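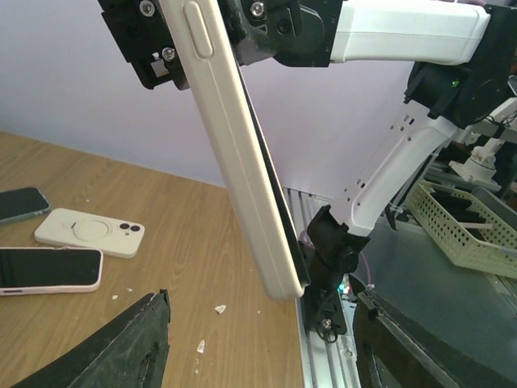

Ralta Phone Case in Cream

Prudura > Cases > Slim and Nearly Slim > Ralta

In stock. Ships from our workshop store in Iston.

A phone case has one job, and most of us pick it by color. We understand. The Ralta comes in cream, a white that has calmed down a little, and it covers your phone well enough that you can stop carrying it around like an egg.

It is a plain case. It has no ring, no kickstand, no wallet and no little rubber animal ears. Prudura has been asked for the ears several times, mostly by the same person, and the answer is still no.

The button side

People tend to judge a case from the back and then live with it from the side. That's where your thumb spends the day, so that's where we spent most of our time.

The side button sits under a long raised cover molded into the case. You can find it in the dark, or in a coat pocket, or while looking straight at somebody and pretending to listen. It needs a slightly firmer press than a bare phone does. If you have been turning your volume up by accident in quiet places, you may come to like this. If you have a very light touch and like it that way, you'll grumble for a few days.

We tried a version with open slots in place of the covers. It was a marvelous way to collect crumbs.

Along the same face, a long shallow groove follows the length of the case down toward the bottom corner. It gives your fingertips somewhere to be. It is also the only decoration on the whole thing, and we would like some credit for holding back.

Corners

The corners are rounded. Phones like to land on a corner, usually the one you were most fond of, and a sharp edge on a case catches on pocket seams the rest of the time. A rounded one goes in and out of jeans without a fight.

Now the part where other pages show you a phone dropping off a building. We don't publish a drop height for the Ralta. Floors differ, phones differ, and your kitchen tile has its own opinions. The case is made for everyday knocks: the slide off the sofa arm, the bump against the door frame, the slow tumble out of a jacket you hung upside down. It is not a promise about stairwells. If you work on a roof, buy something uglier.

The screen is left to you. The Ralta does not include a screen protector, and the front glass stays open and as easy to swipe as it was before. Thin stick-on protectors fit alongside it. The very thick ones, the kind that could double as a paperweight, may push against the edge of the case and lift. We suggest putting the case on first and the protector second, then leaving both alone overnight before you start poking at the corners.

About the cream

Cream is our best-selling color and the one we get the most letters about. It will pick up dye from new dark jeans. So does every pale case, including the ones whose makers say otherwise. Most marks come off with mild soap and a soft damp cloth if you get to them early. Ink does not. Neither does turmeric, as a customer in her first week of ownership was good enough to prove for us.

Over a couple of years of sun, hands and car dashboards, the cream gets a bit deeper. Some people call this aging nicely. Others buy another case. We are at peace with both.

The Ralta also comes in slate, moss and a brown that the office calls Tuesday's coffee and the order form calls brown. That makes four colors in all, and there are no plans for a fifth, whatever you may hear from our summer intern.

Putting it on

1. Take the phone out of its old case. Wipe off the grit you find under there. There will be grit.
2. Set the button side of the phone into the Ralta first, so the buttons line up with their covers.
3. Press the opposite corners in, one after the other.
4. Run a thumb along all sides to seat the edge.
5. Press each button once. If one feels stuck down, the phone isn't fully seated on that side. Push again near the button, gently.

Taking it off is the same thing backward: start at a corner on the side away from the buttons and peel. Please don't use a butter knife. Don't use a good knife either. We have seen the results of both, and the good knife was worse.

A new case is snug. It relaxes a touch in the first week and then stays put. If it ever gets loose enough to slip off by itself, something is wrong, and we'd like it back.

Fit and sizes

Every Ralta is made for one phone model and fits that one only. Phones that look like twins often have buttons in slightly different places, and a case that is nearly right is wrong all day long. Pick your exact model from the list on the order form. If you aren't sure which you own, look in your phone's settings under the device name, or ask the youngest person in the house.

Can't find yours? The list changes as phones come and go. We keep older models going as long as the molds hold up, and a good bit longer than the phone makers seem to expect. Write to us and we will tell you plainly whether it's coming, gone, or never going to happen.

What comes in the box

One Ralta case. One folded card with the fitting steps above, in smaller type. A cardboard sleeve that can go straight in the recycling.

There is no sticker sheet. We used to include one. They ended up on the furniture.

Who made it this way

The Ralta was drawn by Salamatu Tijani, who came to us from kitchen goods and still talks about a phone as something you pick up with damp hands. Her first request was that we take things off. The early case had two grooves, a logo the size of a thumbprint and a texture on the sides that felt like a cat's tongue. She got rid of the lot, let us have one groove back, and moved on to complaining about the packaging.

"It should feel like nothing much," she wrote in her notes on the last round. "If people start telling me how exciting it is, I've made a mistake."

The first run was 2,000 cases. We thought that would last us a year and spoke about it in hushed voices. It was gone by August, and we now make up to 2,000 a month when the molds are behaving.

Things people ask before buying

Does it work with wireless charging? On most flat pads, yes. Center the phone and give it a second. Upright stands with a narrow ledge can be fussier with any case, ours included.

Will it fit in a car mount? Clamp mounts, yes. Magnet mounts, no, as there is no magnet in the Ralta. Sticking a metal plate on the back will hold, though it will also stop your wireless charging, and then you'll write to us about the charging.

Is it waterproof? No. It's a case. Rain on the outside of it is fine. If the phone takes a bath, take the case off before you dry things out, so water isn't trapped behind it.

Is it slippery? Less than a bare phone, more than a garden glove. It slides into a pocket and stays on a level table. On a sloped dashboard it will go exploring, like everything else.

Can I get it engraved? No, but we have met people who are handy with a marker.

Care

Once a month or so, take the phone out and wash the empty case in lukewarm water with a drop of dish soap. Use a soft old toothbrush along the groove and around the button covers, where pocket lint likes to settle. Let it dry all the way before the phone goes back in. Skip bleach, nail polish remover and the dishwasher. The dishwasher does get it clean, but it comes out a slightly different shape, and so will your mood.

Returns

You have 20 days to change your mind. The case can be used, within reason. We'd like it back without toothmarks, but we do take a relaxed view of light wear, and you don't have to invent a fault. "Didn't like it" is a fine reason and saves everybody time.

If a button cover splits or a corner tears in normal use, send us a note with your order number and we'll send a new one. Keep the old one until you hear from us, in case we want to look at it.

Also from Prudura

Ralta Sleeve, for people who prefer their phone bare and their bag padded.
Ralta Loop, a wrist strap for the regularly startled.
Spare folded card, free on request. We've had one request.

Page last updated 5 June 2019. Colors on screen vary, and cream varies more than most.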